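Encre bleue qui ne part plus sur un tableau blanc

Ozan Tekin
Bonjour à tous. J'ai un tableau effaçable de marque Hallen accroché dans la cuisine, on y note les courses et les rendez-vous. En octobre j'y ai laissé la même liste pendant 19 jours, au feutre bleu, et maintenant la brosse n'enlève presque rien. Il reste un voile et on lit encore des mots entiers. J'ai essayé l'eau tiède et un peu de liquide vaisselle, sans résultat. J'hésite à passer de l'acétone, j'ai peur d'abîmer la surface. Est-ce qu'il y a une méthode plus douce ? Merci d'avance.

Ataberk Saraç
Pas d'acétone, surtout si le tableau est en mélaminé, ça ternit la surface et ensuite tout accroche.

Commence par repasser un feutre effaçable neuf sur les anciens traits, puis essuie tout de suite avec un chiffon sec. Le solvant de l'encre fraîche ramollit l'ancienne. Travaille par petites zones, sinon ça sèche avant que tu aies essuyé.
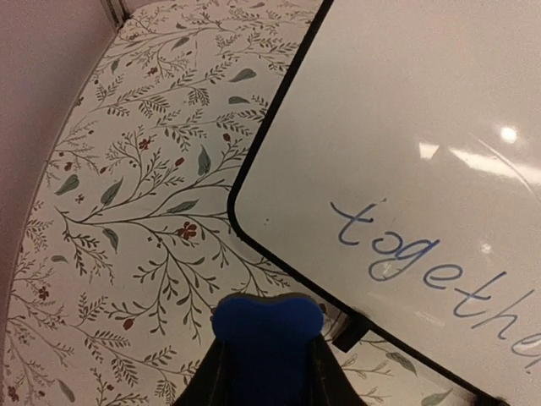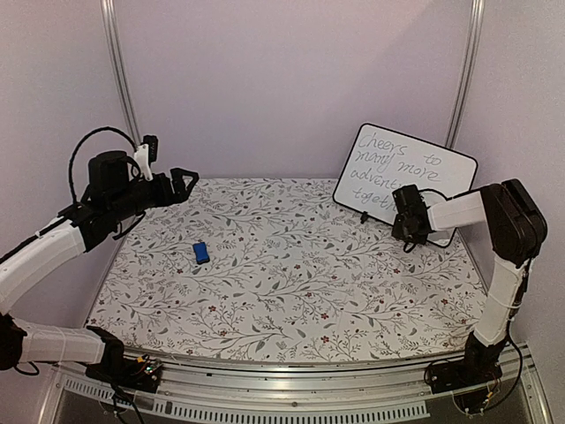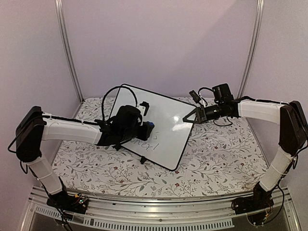 Pour ce qui reste, prends de l'alcool ménager sur un chiffon microfibre, jamais versé directement sur le tableau. Tu frottes sans appuyer, tu rinces à l'eau claire et tu sèches. Une écriture fine comme ce « togethe » en bleu se reprend bien trait par trait, inutile de barbouiller toute la surface. Si le tableau est grand, compte jusqu'à 40 minutes en tout. Évite l'éponge magique, elle est abrasive et laisse des zones mates. Après le nettoyage, attends que ce soit bien sec avant de réécrire.

Pour la suite, efface au moins une fois par semaine et lave la brosse de temps en temps. Une brosse pleine de poudre étale l'encre plus qu'elle ne l'enlève.

toprak21
Moi je mets du gel hydroalcoolique et ça part. Par contre vérifie que ton feutre n'est pas un permanent, ils se ressemblent beaucoup dans le tiroir.

Ozan Tekin
Merci. Le coup du feutre neuf a marché sur les trois quarts, je passe à l'alcool ce soir pour le reste. Et c'était bien un effaçable, j'ai vérifié.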